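Re: [kiani-list] Bullau sessions reissue, who really played bass?
25/10/2026

On the list, someone wrote:

> The new Wista pressing settles it as far as I'm concerned. The sleeve
> says the house band at Bullau cut all 26 tracks over 3 nights in April,
> same bass player throughout. You can hear it's the same hands. Flila
> had the tapes all along and just never bothered to credit anyone.

I'd like to believe this, but a sleeve note written decades later by the label selling the record doesn't settle anything for me. Which logs did they look at? The note doesn't say. It doesn't even say whether "the house band" means the trio or the bigger group with horns.

I played sides one and two back to back last night. The bass on the first 2 songs is dead-sounding, old flatwound strings, way behind the beat. By the end of side two it's bright and pushing ahead. Could be one player on two instruments. Could also be two players. "Same hands" is a thing people say when they already know what answer they want.

Then there's the timing. Twenty-six finished tracks in three nights, with vocals, in a room that by every account had one working echo unit? I've played on sessions. We were happy to leave with two songs a night.

As for Flila having the tapes all along, my original Kiani single has a different mix from the reissue, with the organ much louder. If Wista used the master reels, where did that mix go? My guess is they worked from a safety copy, and the 600 numbered copies are priced as if they didn't.

My page with the matrix numbers is back up. The top of it, pasted in for the people who can't get it to load:

KIANI SINGLES, LABELS AND RUNOUTS
Last changed in April

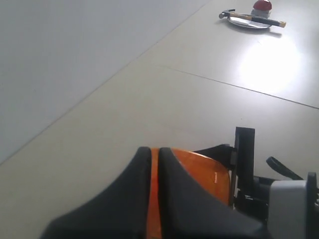
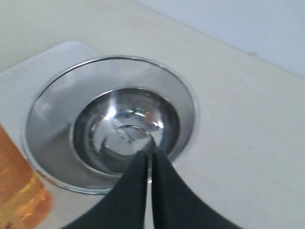
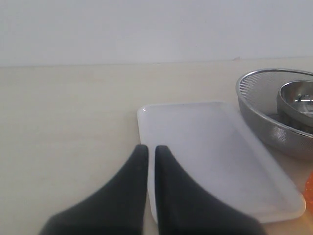

Corrections welcome, but please read them off the vinyl and not off somebody's sale listing.

So, does anyone here own the second Kiani single with the green label? I need the runout from the B side. If it has the Bullau stamp, I'll admit the sleeve note may be right about the room at least. The bass player is a separate question and I'd want to see a pay sheet.

I'm not buying the box until then.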